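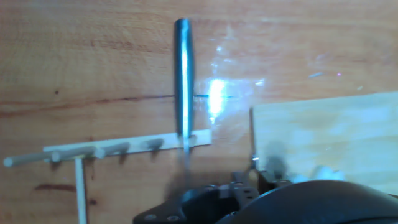
**By the Home & Shed desk**
*Staff writer*

I have never trusted a tool rack. They promise you'll always know where the screwdriver is, and in my house the screwdriver lives wherever I last swore at it. So when Nametti, a small maker out of Graltden, began selling peg strips to people who do their odd jobs at the kitchen table, I bought one with my own money and low hopes.

The idea is plain enough. A white strip, four grey pegs, things go on the pegs. The catalogue calls this a "bench system", a grand title for something I could have made with an offcut and a bit of dowel. It cost $41. My local hardware shop would sell me a jar for a good deal less, and a jar holds pencils too.

Then there's the business of where you put it. I've got mine against glossy orange-brown wood with a dark line running through the grain. The shine is lovely until the light catches it, and then a patch goes white and you can't see the grain at all. Never mind a dropped screw. A matte finish would be kinder to anyone over 40, and I'll keep saying so until a furniture maker listens.

The screwdriver, a blue-grey one with a long round handle, has spent most of March standing beside the strip. The pegs are fine for anything with a hole or a loop. Mine has neither, as far as I can tell.

Caldeira makes a rival with slots, and Prudance has one with magnets for around $685, at which point I'd expect it to do the job for me. I'm keeping the pegs for now — the tape measure has a strap, and it hangs there quite happily.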